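Flumley shop units: where we've got to
Report to Fankhauser, November 16, 2019

Hello all, and sorry this is a few days behind the drawings, which I know landed with you first. I wanted to wait until the ceiling grid was up in the back half so I had something decent to tell you!

So, the big one: the old partition between the two units is out. It put up more of a fight than the survey let on (there was a second skin of blockwork behind the plasterboard, and a run of dead pipe inside that) and it cost us 8 working days instead of the five I'd allowed. The steel went in straight after and building control have signed it off. I've clawed back most of the lost time by starting the electrical first fix in unit one while the lads were still clearing unit two, so we're two days down overall.

Floors next. The screed is down across the whole of the sales area and the moisture readings are coming along nicely, though the corner by the rear door is slower than the rest. I've put a heater on it and I'll read it again before anyone lays a tile. Trollon have all the tiles in their yard and are happy to hold them for us until we shout.

Drainage is the bit I'm least pleased with. The manhole in the service yard isn't where the 1970s plan has it, and we had to dig twice. The new run is in and tested now, but the yard still needs making good, and that will be an extra. I've priced it at £1053 and the breakdown is in the variations sheet, line four. Could somebody give me a yes or no on that one fairly soon? I've got the tarmac people pencilled in and they won't wait for ever.

The other variation is the extra fire door, which the inspector asked for at the bottom of the stairs. Door, frame, closer and fitting come to £2516. You've already agreed that one by email, so it's only on the sheet for completeness.

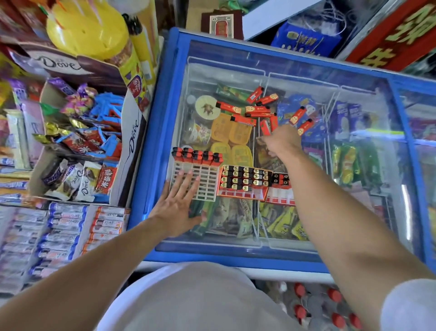
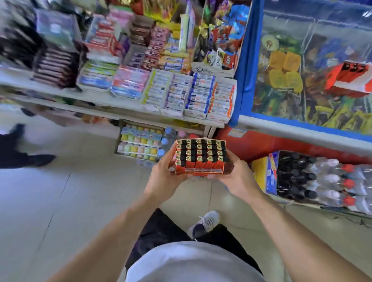
Lighters, in among the stock.

Mechanical and electrical: Esum have finished the ductwork upstairs and the new distribution board is on the wall, waiting for its final connection. Miłosz Stępień is running that side for them and he's been a pleasure to work with, very tidy, and he spotted a clash between the extract and the sprinkler main before it became my problem. The meter change is booked with the supplier but they'll only give us a window, so we might be on temporary power for up to 2 weeks longer than I'd like.

Still to come in November: boarding the stairwell, second coat of plaster in the staff room, shopfront glass (measured, ordered, deposit paid) and the making good in the yard if you say yes. The sign brackets can wait until the render's done.

I'll send the updated programme over with the next valuation. Ring me if anything in the variations sheet looks odd.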